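Tondmont wants your hands (and a tennis ball)

I spent an afternoon in September at Tondmont's new workshop in Clirnby, and I have never thought so hard about picking up a ball. The company has started its first open round of robot teaching there, and it's looking for people who have never programmed anything in their lives. That's me!

The idea is pretty simple. You hold a gripper in each hand, you do an ordinary chore, and what your hands did gets recorded so a robot arm can learn to do the same thing. The chore when I came by was a tennis ball and a plastic bin on a table, and you'd think that would take no effort at all.
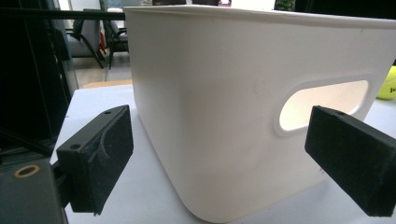

The white bin between the finger pads of a hand-held gripper, with the tennis ball off to the right.

Well, try it with somebody else's fingers. My first few tries were terrible - I squeezed too early, then I squeezed too late, then I chased the ball like a cat. The team kept telling me to slow down and move the way I would at home. Sessions last 20 minutes, and by the end of mine I had mostly stopped staring at my own hands. My forearms were sore the next morning, which I did not expect from a ball.

What I liked best was watching people with more practice. They don't rush, and they leave the second hand waiting until they need it (I kept waving mine around like I was directing traffic).

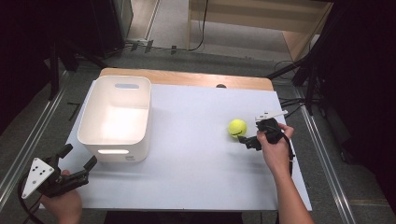
Right gripper at the ball, left gripper open near the bin.

Tondmont has 13 chores on its list for this round, and the ball is one of the easy ones. Folding a dish towel is on there too, and I'm already nervous about it. The recordings go over to the Magalhães lab, where the robot arms are, and a second workshop is planned for Distcombe if enough people sign up.

The Clirnby sessions run for 3 more weeks, starting at 2 in the afternoon. You can sign up at the front desk, and short sleeves are a good idea - I got my cuff caught twice.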